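Wooden paddle brushes: worth it, or just a plastic brush in a nicer coat?
Hair & Grooming > Tools 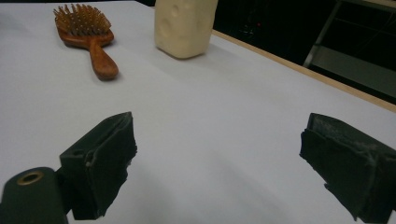
Original post
mallee_root
Posted June 18, 2020

I've been told by three different people now that a wooden paddle brush will "change my hair". I have one. It's been on the white table for a fortnight next to the foam cheese block, and my hair remains my hair.

For the record, it's the usual sort: oval head, reddish-brown wood, glossy handle, pale tan peg bristles. It looks lovely. I paid $37 for it at Arndale and the label had a paragraph on it about distributing natural oils from root to tip. What I'd like to know is whether anybody has noticed a difference they could pick with their eyes shut. Shoulder length, fine, a bit wavy, washed every second day if that matters.

Replies

tidewrack
Fine hair is where you'd notice it least, I reckon. Mine's thick and down to my bra strap and the pegs get through it without the snapping noise I used to get from the plastic one with the little balls on the ends. No idea about oils. I ignore that part of every label.

Muthu Fernandes
I've had a wooden one for years and I like it, but most of the claims are rubbish. "Reduces static" is the one I'll defend. In winter my old nylon brush had me looking like a dandelion and the wooden one doesn't. The scalp massage business is just what happens when you drag any blunt thing across your head.

mallee_root
Did you change anything else at the same time though? Conditioner, heater, jumper? I'm not having a go, I just keep hearing "I swapped brushes and it all got better" from people who also bought a new shampoo that week.

Muthu Fernandes
Fair question. Same shampoo. Can't swear to the jumper.

gumnut_gaz
$37! My daughter's was $2 at a church fair and I'd bet it came out of the same factory as the Fistine ones. The stain is the only thing you're paying for. Have a look at the handle near the neck, that's where the colour wears off first and you find out what sort of wood is under it.

tidewrack
Disagree, Gaz. I've had a cheap one and the pegs fell out into the cushion. Push one in with your thumb and see if it springs back. On the bad ones it stays down.

gumnut_gaz
My daughter's has all its pegs. She has had it since December, mind you, so we'll see.

Perpetua_B
Everyone is skipping over cleaning, which put me off them for good. Dense pegs like that collect lint right down at the base and you can't soak the thing, the wood swells and the finish goes cloudy. A plastic brush goes in the sink with dish soap and it's done. I had a Sundaram one that looked beautiful for one winter and grotty ever after.

mallee_root
This is the first useful thing anyone's told me about them. How are people cleaning theirs, then? I've been pulling the hair out with a comb and hoping.

tidewrack
Comb first, then an old toothbrush with a dab of shampoo, barely damp, between the rows. Leave it bristles down on a towel overnight. Don't put it on the windowsill in full sun, I split a handle doing that.

Perpetua_B
An overnight dry and a toothbrush, for a hairbrush. You see my point.

kelpie_mum
Long-time lurker. I go against the grain here, I think they're better on wavy hair as long as it's dry. Wet, they're terrible, everything bunches up at the ends. If mallee_root is brushing straight out of the shower that might be the whole problem.

mallee_root
I am brushing straight out of the shower.

kelpie_mum
Well there you go. Wide comb when it's wet, paddle when it's dry. Give it a couple of weeks.

gumnut_gaz
So now it's a $37 brush, a comb and a toothbrush.

Muthu Fernandes
Has anyone tried the Trakis one? It's advertised at 200 strokes a day "for visible shine". Two hundred! I'd have no hair left by Christmas, and my arm would drop off first.

tidewrack
My nan did a hundred a night and had gorgeous hair, but so did her sister, who did nothing.

Perpetua_B
That number has been going around since before shampoo was any good. Brush till the knots are out and stop.

mallee_root
Right. I'll do dry only for a couple of weeks, same shampoo, same jumper, and use the old plastic one on alternate days so I've got something to compare it with. I still suspect I'm going to end up with a nice-looking brush and the same hair.

Also, two people have messaged to ask about the foam block. It's cream, it's got dimples, it looks like cheese. It does nothing for hair either.

kelpie_mum
Alternate days won't tell you much, your hair will carry over from one to the next. Do a week of each.

mallee_root
Fine, a week of each. Plastic first.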